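Guidebook workshop notebook, Bristport chapter
June 9, 2022

Back at the desk with the Bristport draft, second pass. Writing this down before I talk myself into liking it again.

The opening claim

The draft still says Bristport "rivals Florkmont for the title of biggest resort on the coast." I have asked where this comes from and so far the trail goes: our draft, the 2nd edition, a hotel brochure, and then nothing. Biggest by what? Beds, visitors, length of beach? Florkmont has the longer beach by a mile, and you can see that from any map. For beds, Napaporn got two totals out of the Bristport tourist office. The printed sheet says 1,687. The woman at the counter said 2,029 and was very sure of it. My guess is that the larger one includes the apartments up behind the bus station, half of which looked shut when I walked by in February. It could also include the campground. I don't want to print either until somebody tells me what a "bed" is. Does a fold-out sofa count? In Zavala it did, and we got letters.

Suggested wording for now: "Bristport is one of the larger resorts on this coast." Dull, but I can defend it.

The name

Three explanations in the draft for how the town got its name. One has a shipwrecked captain in it. One has a captain's daughter. I asked Gergely which he believed and he said the one about the customs post, which is the one with no captain and which we had cut for being boring. He has at least seen it on an old harbor chart. I'd put the customs post back and give the captain a single line, marked as a story told on the boat trips, where I heard it told two different ways on the same afternoon.

Walking times

Redid these from Dalia's notes and mine. She walks faster than I do and neither of us walks like a family with a stroller.

Harbor to old town gate: draft says 10 minutes. I got 16, Dalia 13. It's uphill and the sidewalk gives out after the pharmacy.
Bus station to Marine Hotel: draft says "a short stroll." I got 22 with a bag. Taking out "short" and "stroll."
Old town gate to the lookout: draft says 40 minutes, and for once that's fair. No shade past the chapel. The water tap marked on our map was dry both times I went, so the tap comes off the map.
Lookout to the far cove: not checked. Path was roped off. The draft describes this walk in great detail and I would like to know who did it and when.

Best months

We say May, June and September, same as every other book about every other place with a beach. Is it true here? The wind is the thing people complain about, and the boat people told me it's worst in late May. The hotel people told me there is no wind. Nuanchan has a friend who runs the sailing school, who says May is the finest month of the year, on account of the wind. So it depends on who's asking, and we should say so: good for sailing, bad for lying on sand.

The water temperature chart is copied from Florkmont, which faces a different way. I don't trust it. Pull it unless we get a proper source for this bay.

Restaurants

Rungnapa ate at most of the harbor row and came back unimpressed. Her notes are harsher than mine, so I went back over both. We agree on the grilled fish place next to the ice house (good, slow, cash only). We disagree about the one with blue awnings. I had a decent lunch there in February with the place empty. She had a poor dinner on a full Saturday. Readers will mostly be going on full Saturdays, so hers should carry more weight.

"Family run for generations" appears under four entries. I asked at two of them. One opened in 2014. Strike the phrase everywhere.

Also the draft calls the Thursday market "a riot of color." It's mainly socks and phone cases, with a very good honey stall at the top end. Put in the honey stall.

Boats

Marine ferry to Zavala: timetable on the dock, timetable online and timetable in our draft all disagree. I took the 9:15, which left at 9:40, which is the time in none of them. Print the phone number and tell people to ask the day before. The draft says the crossing is "usually calm." I have done it twice and been sick once. Change to "can be rough."

The glass-bottom boat does have a glass bottom. I saw sand through it. The line about turtles is going out unless Dalia can find one person who saw a turtle and isn't selling tickets.

History section

Too long, and it keeps apologizing for how little there is to see. Florkmont has the ruins and the museum. Bristport has a gate, a piece of wall and some pine forest that people really do come for. I'd halve the history and give the space to the forest paths, which get two sentences now. The lower loop is level and well marked, and it was the best thing I did there. I went in thinking it would be another overpraised picnic spot, so take that for what it's worth.

To settle before the next pass

Bed count: Napaporn to write to the tourist office and ask what's included.
Far cove path: open or not? Gergely knows someone at the forestry office.
Rungnapa to try the blue awnings once more, on a weekday.
Old layout sheets: page order for the coast chapters needs fixing, Zavala is currently in front of Florkmont.

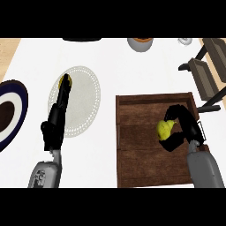
Zavala chapter

Not started. The same "hidden gem" sentence is in the first paragraph as last time. I'm cutting it before I read any further.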